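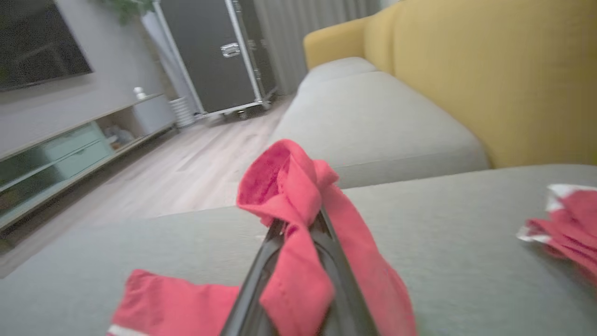 Sumeya Hailu wrote in to ask whether she could stop folding laundry yet, and if not, whether I could give her a month. I can't give her a month. I can give her a test, and you're welcome to it too if you have an arm at home, or are being talked into one.

How to test a robot on the laundry

Pick one chore and make it small. "Do the laundry" is a dozen chores with one name, and two of them involve stairs. We'll use the part where a piece of cloth gets picked up off the sofa and ends up folded on a pile. Sofas are where clean laundry goes to wait in most homes, and they're harder than the tables used in sales videos. The cushions give when you push on them, and the gaps between them eat socks.

What you need

An arm with a two-finger gripper and a camera at the wrist
A few cloths of the same color
A sofa
A notebook, or any spreadsheet you don't mind being embarrassed by
A clock
3 hours, of which you will spend one looking for a cable

I use a Florkent arm with the Tokeck control software. Neither is anything special. The steps are the same for whatever you've got.

Step 1. Write down what counts as done

Do this before you switch anything on. Mine says: folded in half twice, edges within two fingers of each other, on the pile, pile still standing. If you leave this until afterward you'll find yourself looking at a wad of cloth and calling it "basically a fold." I have a whole page of basically.

Step 2. Lay out the cloths

Same color matters. A red towel on a gray sofa is easy to find. A red towel beside another red towel is a different problem, and now the software has to decide where one stops and the next begins. A white border helps it a little if the border is showing. Put one cloth flat and have another already folded nearby, so there's something to knock over.

Leave the room as it is. Don't clear the console, don't move the plants, don't draw the curtains specially. You're trying to find out about your house, and your house won't be tidied for the robot every time. If it is, you've bought a machine that gives you more housework.

Step 3. Test the pickup by itself

Run 10 pickups and write down each one. A pickup counts if the cloth leaves the cushion and stays in the fingers while you say your full name out loud. Give half a mark for anything that takes the cushion cover along.

Pickup is the part machines have become good at. Two fingers coming down and closing on a bunch of cloth will work most of the time, even with cheap hardware. Enjoy this step. Take a photo for your relatives.

Step 4. Test the corner

Now look at how it's being held. A cloth pinched in the middle hangs down both sides in loose folds, and no corner is where you'd want it. You or I would run a hand along the hem without thinking. One gripper has no second hand to run, so it has to put the cloth down, look again and go for a corner, or drag the cloth against something until it opens out.

Score this one separately: did it get hold of a corner, yes or no? Put a time next to it. Don't average the times in with Step 3, or the good numbers will hide the bad ones. (This is also how you can read a brochure. Look for the chart where everything has been averaged.)

Step 5. Test the fold

Start it with the cloth already spread flat, as a courtesy. Then start it from a heap, as life does. I keep both columns, and the gap between them is the answer to Sumeya's question. From flat, my arm makes a fold I'd accept from a guest. From a heap, it makes a different heap.

Step 6. Leave the room

Go make coffee. Don't stand there with your hand near the stop button unless the maker tells you to, in which case you have your answer already: a chore you must supervise is still your chore. Keep pets and small children out while it's running, obviously, and read the safety pages first. When you come back, write down what you find before you fix it.

Step 7. Do the same job yourself

Same cloths, same sofa, same clock. This is the step people skip, and I understand why. Mine took less time than the arm spent finding its first corner, and I was talking on the phone.

Reading your results

My notebook, which I named Wivska for reasons that made sense in August, has 1,872 pickups in it now. The pickup column looks like the future. The corner column looks like me at 6 a.m. If your sheet has the same shape, the machine can help with sorting and fetching, and you're still on folding.

If you'd like a ready-made sheet, mine is called Tilahun and has columns for all of the above plus one marked "what it did instead." Use that column. It fills up faster than the others, and it's the one worth reading again after a software update.

Repeat the whole test every 3 months with the same cloths. Don't wash them with a different softener in between. I did that once, and had to throw out a Sunday's worth of corners.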